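Cushion inserts going flat, refill or replace?
Forum: Soft Furnishings and Upholstery

rosturora
Thread 3178 covers feather inserts but not polyester. I have Findura hollowfiber pads, 15 inch, in covers of the same size. The corners went slack in five months. Refill or replace?

vorberg_t
Replace. Clumped fiber does not recover, and new fill on top of it gives a lump in the center.

sosa13
Disagree. Open a side seam, pull the fiber out, tease it apart by hand and put it back corners first. Takes over an hour, but it works.
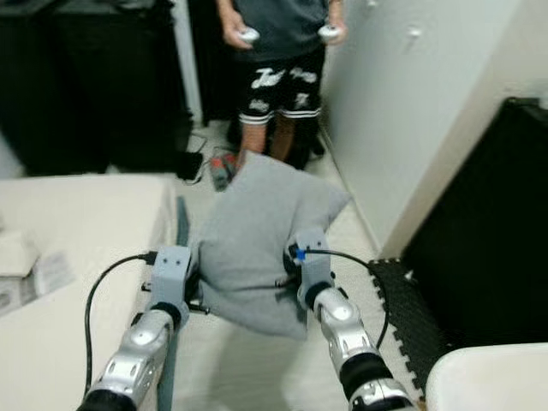
Test it by squeezing the sides toward each other. On a plump square the middle pinches in and the corners splay outward. If the corners fold instead, they are short of fill. Heather gray covers hide restitched seams fairly well.

vorberg_t
A squeeze tests total fill, not distribution. Weigh the insert.

rosturora
Mine fold. Will open one on Saturday and weigh it first.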